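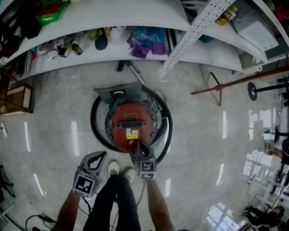 리스 래그는 통돌이식 유선 청소기를 아직도 쓰는 집이 있느냐고, 무거운 데다 호스는 자꾸 발에 걸리고 넣어 둘 자리도 마땅치 않은데 그냥 벽에 거는 무선으로 바꾸면 될 일 아니냐고 했다. 지난번 글에 달린 의견 가운데 제일 길었고, 저도 읽으면서 고개를 몇 번 끄덕였습니다. 우리 집 유선 청소기도 현관 옆 벽장에서 호스가 늘 먼저 쏟아져 나오거든요.

그래서 이 의견을 그대로 종이에 옮겨 적어 모린 태플리 씨에게 가져갔습니다. 어소프 시장 뒷길에서 오랫동안 청소기를 고치고, 요즘은 가게 문을 오전에만 열고 오후에는 남의 집 선반과 다용도실을 정리해 주러 다니는 분입니다. 6월치고는 꽤 서늘한 아침이었는데, 모린 씨는 종이를 받아 들고 안경을 이마에서 내려 두 번 읽더니 웃음을 터뜨렸습니다.

"이분 말이 다 맞아요. 무겁지, 걸리지, 자리 차지하지. 나도 아침마다 그 소리를 하면서 꺼내는걸요. 그런데 꺼내서 돌리기 시작하면 또 잊어버려요. 바닥 한 바퀴 돌고 나면 허리 한 번 펴고, 차 한 잔 마시고, 그러고 나서 넣을 때 되면 다시 투덜거리죠. 매일 그래요."

차를 내오겠다며 안으로 들어간 모린 씨는 한참 만에 비스킷 접시까지 들고 나왔고, 이야기는 거기서부터 점심때까지 이어졌습니다. 저는 한 시간이면 되겠거니 하고 갔다가 버스를 두 대나 놓쳤답니다.

먼저 꺼내 놓는 일부터 물었습니다. 청소를 시작하기 전에 무엇을 하느냐고요.

"제일 먼저 바닥에 세워 놓고 가만히 봐요. 사람들은 꺼내자마자 코드부터 꽂잖아요? 나는 그 전에 한 바퀴 둘러봅니다. 호스가 몸통 둘레에 어떻게 감겨 있는지, 막대가 어디 있는지, 배기구에 먼지가 앉았는지. 통이 둥근 청소기는 호스를 몸통 둘레로 빙 돌려 두면 참 얌전해요. 억지로 접으면 다음에 꺼낼 때 그 자리가 꺾여서 바람이 안 통하고요. 손님들이 흡입력이 죽었다고 들고 오시면 나는 모터부터 안 열어요. 호스를 쭉 펴서 한쪽 끝을 들고 창문 쪽으로 비춰 봅니다. 양말이 나온 적도 있고, 아이들 색종이가 나온 적도 있고, 한번은 찻숟가락이 가로로 딱 걸려 있었어요. 그 숟가락은 주인이 석 달을 찾았다더군요."

작업 장부를 보여 달라고 했더니 서랍에서 모서리가 다 닳은 공책을 꺼내 주었습니다. 작년 한 해에 가게를 거쳐 간 청소기가 236대였고, 그중 70대는 부품을 하나도 갈지 않고 돌려보냈다고 적혀 있었습니다. 막힌 곳을 뚫고 필터를 턴 것뿐이라 그런 손님에게는 돈을 받기가 민망하다고 합니다. 그래도 다들 뭐라도 놓고 가려고 해서 가게에 잼이 떨어질 날이 없다네요. (저도 돌아올 때 자두잼 한 병을 얻었습니다.)

"필터는 물에 씻어도 되는 게 있고 안 되는 게 있어요. 설명서를 잃어버렸으면 몸통에 붙은 판에서 모델명을 읽어서 찾아보면 됩니다. 그 작은 글씨 판이 얼마나 고마운지 몰라요. 그걸 지저분하다고 떼어 버리는 분들이 계세요! 그러면 나는 부품을 찾을 길이 없어요. 닦을 때도 살살 닦으세요. 글씨가 지워지면 떼어 낸 거나 똑같으니까."

먼지 봉투는 무엇을 쓰느냐고 물으니 발타에서 나오는 종이 봉투를 쓴다고 했습니다. 천으로 된 것도 써 보았지만 털어 내는 날이면 마당 절반이 뿌옇게 되어서 옆집 빨래에 미안하더랍니다. 프랄루벨이라는 천 봉투는 튼튼하기는 해서 지금도 창고 바닥을 쓸 때는 가끔 꺼낸다고 하고요. 봉투가 가득 차기 전에 바꾸는지 다 차고 나서 바꾸는지, 제가 궁금했던 건 사실 그쪽이었습니다.

"나는 삼분의 이쯤이면 바꿔요. 남편은 그걸 보고 낭비라고 했지요. 둘이서 그 얘기로 참 오래 다퉜는데, 지금은 내가 혼자 정하니까 내 마음대로 합니다. 이상하게도 바꿀 때마다 그 잔소리가 한 번씩 생각나긴 해요. 그래서 어떤 달은 며칠 더 쓰고 바꾸기도 해요."

차가 식어서 모린 씨가 다시 주전자를 올렸습니다. 물이 끓는 동안 우리는 바닥 이야기를 했습니다. 대리석 무늬가 들어간 밝은 타일, 요즘 많이들 까는 반들반들한 그 타일 말입니다. 저는 그런 바닥이 청소하기 제일 쉬운 줄로만 알았는데 모린 씨는 고개를 젓더군요.

"쉬운 건 맞는데 속이기도 잘해요. 무늬가 있으니까 머리카락이 무늬처럼 보이거든요. 아침에 해가 낮게 들어올 때 쪼그려 앉아서 옆으로 한번 보세요. 어제 청소한 바닥이 맞나 싶을 거예요. 나는 그 시간에 청소를 해요. 여덟 시에서 아홉 시 사이. 그리고 이런 바닥에서는 노즐을 솔이 나오는 쪽으로 돌려 놓고 천천히 밉니다. 카펫에서 하듯이 팍팍 밀면 먼지가 노즐 앞에서 도망을 가요. 정말이에요, 도망을 간다니까요. 선반 밑으로 쏙 들어가서는 거기 모여 있지요."

선반 밑이라는 말이 나오니 이야기가 자연히 선반으로 옮겨 갔습니다. 모린 씨가 오후에 하는 일이 바로 그쪽이기도 하고요. 여러 단짜리 흰 선반에 약병이며 모자며 비닐봉지에 든 옷가지며 상자며 서류가 한데 엉켜 있는 모습은 아마 어느 집에나 하나쯤 있을 겁니다. 저희 집에는 둘 있습니다. 모린 씨는 그런 선반을 '잠깐 선반'이라고 부릅니다. 잠깐만 올려 두자고 한 것들이 사는 곳이라서요.

"잠깐 선반을 없애라고는 안 해요. 나도 있으니까. 들어오면서 모자 벗어 놓을 데는 있어야지요. 다만 병은 병끼리 한쪽에 세워 두자고 합니다. 누워 있는 병은 일으켜 세우고 뚜껑을 한 번 조이고요. 작은 병이 누워 있으면 앞에 놓인 물건 하나만 건드려도 또르르 굴러가요. 타일 바닥에 유리병이 떨어지면 그날 계획은 다 틀어진 거예요."

오클리에 있는 어느 집에서 실제로 그런 일이 있었다고 합니다. 홀리스 페레이라 씨 댁인데, 이름을 써도 된다고 허락을 받아 두었습니다. 선반 위에서 떨어진 시럽병이 깨지는 바람에 끈끈한 것이 타일 줄눈을 따라 번졌고, 급한 마음에 그걸 청소기로 빨아들였다는 겁니다. 다음 날 아침 홀리스 씨가 청소기를 안고 가게로 왔을 때 모린 씨는 냄새만 맡고도 무슨 일인지 알았답니다.

"가게 안에 체리 향이 확 퍼졌어요. 호스 안쪽 주름마다 시럽이 들어가서 거기에 또 먼지가 붙고. 호스는 도리가 없어서 새것으로 갈았지요. 그래도 모터까지는 안 갔어요. 홀리스 씨가 얼마나 미안해하던지, 청소기한테 미안하다고 하더라고요. 나는 그런 손님이 좋아요."

그 뒤로 모린 씨가 홀리스 씨 댁에 가서 선반을 함께 정리해 주었고, 그게 오후 일의 시작이 되었습니다. 처음에는 돈 받을 생각도 없이 청소기를 고친 김에 가 본 것인데, 한 집이 다음 집을 소개하고 그 집이 또 사촌네를 소개하더랍니다.

정리하는 순서가 따로 있느냐고 물었습니다. 저는 수첩에 번호까지 매겨 놓고 기다렸는데, 모린 씨의 대답은 번호를 매기기 어려운 것이었습니다.

"집마다 달라서요. 나는 가면 우선 그 집 사람한테 선반에서 제일 자주 꺼내는 게 뭔지 물어봐요. 대개는 금방 대답을 못 해요. 그러다가 같이 차를 마시다 보면 아, 영양제요, 아, 개 목줄이요, 하고 나와요. 그걸 손 닿는 자리에 먼저 놓습니다. 그러고는 위에서 아래로 내려오지요. 맨 위 칸의 먼지를 먼저 털고, 그다음 칸, 그다음 칸. 청소기는 옆에 세워 두고요. 막대는 바닥에 내려놔요. 선반에 기대어 세우면 꼭 미끄러져서 사람을 놀라게 하거든요. 나는 그 소리에 컵을 놓친 적이 있어요."

비닐봉지에 넣어 둔 옷은 어떻게 하느냐는 것도 제가 꼭 묻고 싶던 것이었습니다. 반투명한 봉지에 담긴 채 몇 계절을 나는 그 옷들 말입니다.

"열어 봐야지요! 다들 안에 뭐가 있는지 안다고 하는데, 열어 보면 절반은 틀려요. 한번은 수영복이라고 하길래 열었더니 겨울 목도리가 나왔어요. 본인도 깜짝 놀라고 나도 놀라고. 그날은 정리고 뭐고 그 목도리 누가 떠 줬는지 얘기를 한 시간 들었네요. 할머니가 떠 주신 거였대요. 그런 날은 일이 늦게 끝나도 하나도 안 아까워요."

서류는요, 하고 물으니 모린 씨가 손을 휘휘 저었습니다. 종이는 자기도 못 이긴다고, 선반 한쪽 끝에 세워서 꽂아 두기만 해도 훌륭한 거라고 합니다. 눕혀서 쌓으면 밑에 깔린 건 영영 못 본다고요. 이 대목은 라이언 너톨 씨가 꼭 들어야 할 것 같습니다. 제 옆자리 책상에서 이 글의 교정을 봐 주고 있는데, 책상에 쌓인 종이 때문에 얼굴이 안 보입니다.

리스 래그 씨가 물은 '넣어 둘 자리' 문제로 다시 돌아왔습니다. 둥근 통은 사실 어디에 두어도 애매하지요. 모린 씨는 선반 맨 아래 칸을 비우고 거기에 넣는 집을 많이 봤고, 그게 잘 맞는 집도 있지만 꺼낼 때 허리를 너무 굽혀야 해서 자기는 하지 않는다고 했습니다. 자기 집에서는 선반 옆 바닥에 그냥 둔답니다.

"손님 오면 보이지요. 보이면 또 어때요. 빨간 거라 예쁘잖아요. 나는 빨간 청소기가 참 좋아요, 어릴 때 우리 집에는 회색밖에 없었거든요. 꽁꽁 숨겨 두면 꺼내기가 싫어져요. 벽장 제일 안쪽에 넣어 두고 그 앞에 다리미판 세우고 또 그 앞에 장바구니 걸어 두면, 청소 한번 하려고 이사를 해야 하는데 누가 하겠어요."

그 말을 듣는데 어찌나 뜨끔하던지요. 다리미판까지 똑같았습니다.

무선 청소기를 어떻게 생각하는지도 물어야 공평할 것 같았습니다. 모린 씨는 의외로 칭찬을 길게 했습니다. 부스러기 조금 흘렸을 때, 계단 있는 집, 손목이 약하지 않은 사람에게는 더없이 좋다고요. 손목이 약하면 오히려 힘들다는 것은 저도 처음 들었습니다. 모터와 먼지통이 손 쪽에 달려 있으면 그 무게를 계속 손으로 받아야 하는데, 유선은 몸통이 바닥에서 따라오니 손에는 막대와 호스만 남는다는 설명이었습니다.

"그래서 우리 가게에는 어르신들이 유선을 고쳐 달라고 많이들 오세요. 새로 사 드린다고 자식들이 그러는데 싫다고, 이게 손에 가볍다고. 피어크라 닉 욜라 씨는 한 대를 나한테서 아홉 번 고쳤어요. 바퀴도 갈고 스위치도 갈고 코드도 갈고 손잡이도 갈았으니 처음 산 청소기라고 해도 되는 건지 모르겠어요. 본인은 그렇다고 우겨요."

피어크라 씨에게 전화로 확인해 보니 정말로 우기시더군요. 색이 그대로니까 같은 청소기라고 하셨습니다. 제가 알겠다고 하고 나서도 한참을 더 말씀하셨는데, 그 대부분은 코드를 감는 방향에 관한 것이었습니다.

점심때가 다 되어 손님이 한 분 들어왔고, 모린 씨는 앞치마 끈을 고쳐 매면서도 제게 호스 이야기를 하나 더 해 주었습니다. 집에서 할 수 있는 점검인데, 전원을 끄고 플러그를 뽑은 다음 호스를 몸통에서 빼서 햇빛 쪽으로 들고 조금씩 당겨 보라는 것입니다. 주름 사이가 갈라졌으면 당길 때 빛이 새어 들어옵니다. 작은 틈이면 테이프로 감아 당분간 쓸 수 있고, 틈이 손톱보다 크면 가게로 가져오라고 합니다.

"그리고 호스 입구에 손바닥 대 보고 잘 빨린다고 안심하지 마세요. 노즐까지 다 끼우고 바닥에서 해 봐야 알아요. 노즐에 감긴 머리카락은 가위로 한 줄 잘라 주면 쏙 빠져요. 나는 바느질 가위를 쓰는데, 그걸 딸이 보고 기겁을 했지요. 씻어서 쓰는데 뭐."

집에 돌아와서 벽장을 열었습니다. 다리미판을 꺼내고 장바구니를 내리고, 호스를 창가로 가져가 한쪽 눈을 감고 들여다보았습니다. 양말은 없었고 빨대 반 토막이 나왔습니다. 청소기는 그날 이후로 복도 선반 옆에 나와 있습니다. 두 번 발에 걸렸다는 것도 적어 두어야겠네요, 리스 씨.

모린 태플리 씨의 가게는 어소프 시장 뒷길, 빵집과 열쇠집 사이에 있고 오전 아홉 시에 문을 엽니다. 선반 정리는 가게에 들러 직접 부탁하시면 됩니다. 전화도 있기는 한데, 청소기를 돌리고 있으면 벨 소리가 안 들린다고 합니다.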